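**Bhatt cherche un(e) assistant(e) de maintenance de sites web – temps partiel**

Nous sommes une petite agence installée à Lerkisstead et nous nous occupons des sites de commerces, d'associations et de deux ou trois écoles de la région. L'équipe compte 3 personnes. Nous avons maintenant 200 sites sous contrat et les demandes du matin s'accumulent.

Votre travail :

- faire les mises à jour des extensions et des thèmes, d'abord sur la copie de test
- vérifier les sauvegardes et noter le résultat dans Jiltness, notre outil de suivi
- répondre aux clients par écrit, dans un français simple
- corriger les petites erreurs d'affichage (CSS, un peu de PHP)

Nous demandons 2 ans de pratique avec un CMS, peu importe lequel. Le diplôme n'est pas obligatoire. La connaissance de l'anglais est utile pour lire les documentations.

Le poste commence en juin, à Lerkisstead ou dans notre bureau de Bradness, de 8 h 30 à 13 h. Le télétravail est possible après le premier mois.

Merci d'envoyer un CV et l'adresse d'un site dont vous avez eu la charge – même modeste – par le formulaire de contact, rubrique « Emploi ».

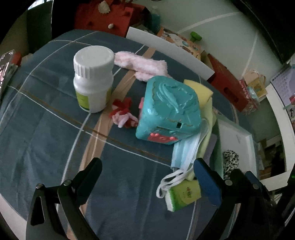 *Flacon blanc à bouchon strié, sur une nappe bleu ardoise.*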